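Notes from the subscription desk: the November renewal change

Readers on the monthly plan will see a different renewal notice starting in November. The old notice went out on the day of the charge. The new one goes out five days ahead and states the amount, the last four digits of the card and the shipping address on file. Lilian Nyaga rewrote the template and Wycliffe Kashindye handled the change on the billing side.

The reason is churn, specifically the accidental kind. Of the 2919 subscribers who left Kosus in the last fiscal year, 35 percent left after a failed card payment and never wrote to us. Most had an expired card. Our system retried the charge three times in one day, which catches very little: a card that is expired at 9 a.m. is still expired at 4 p.m. Retries are now spread over two weeks, with one message between each attempt.

Two settings are new in the account page. The first is a pause of up to three months. A paused account keeps its price and its place in the shipping order - it does not go back to the end of the line. The second is a skip, which drops one box and leaves the following date alone. Both have to be set before the box is packed. Packing starts Friday morning, so Thursday midnight is the practical limit.

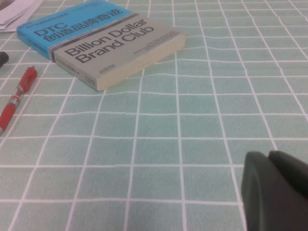 On the reading table: Billion Dollar Brand Club, paperback, with Chinese lettering on the cover.

Annual subscribers are not affected by the retry schedule. They do get the advance notice, and for them it goes out 30 days before the charge. Anyone who bought an annual plan through Tosivham should check the renewal date there, as we cannot see or edit it from our side.

A correction to the last issue. We wrote that gift subscriptions renew on their own. They do not. A gift ends with its last box and the recipient gets one message with a link to continue. Mwanahawa Mwakalinga pointed out the error and has updated the help page.

Address changes are still the most common request by a wide margin. Please make them in the account page and not by replying to this newsletter. Replies go to a shared inbox that is read once a day, and a change that arrives after the label is printed has to be fixed by hand at the Kimaro warehouse.

Questions on billing go to Wycliffe Kashindye. Questions on damaged or missing boxes go to Kipchumba Temba, with the order number in the subject line.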